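Search this site…

Can a machine take the recycling out yet?

Clusia has put its two-fingered gripper on the dullest job in the house: bottles. Clear plastic is awkward stuff — it shines and it bends. 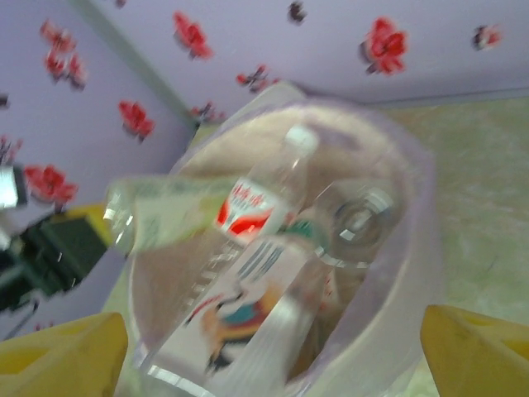 The firm says its April trial at Odby covered 598 pick-ups, and 200 of them needed a person to step in. A child would do better, and faster.

Bags are harder than bins. A bin keeps its shape, while a thin bag folds over wherever it likes.

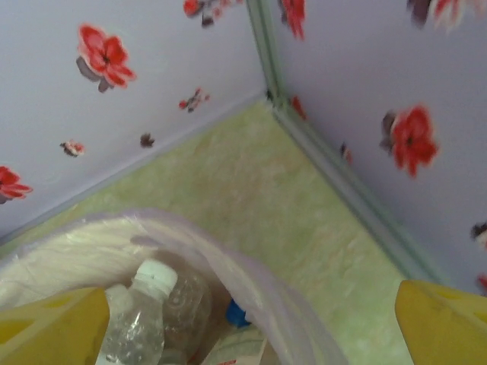 Calvo, which sells a rival arm, won't quote a figure for bags at all. Our view is that sorting at a depot will come first and kitchens a good while later.

Last updated: 24 May 2026
2 comments
1,729 shares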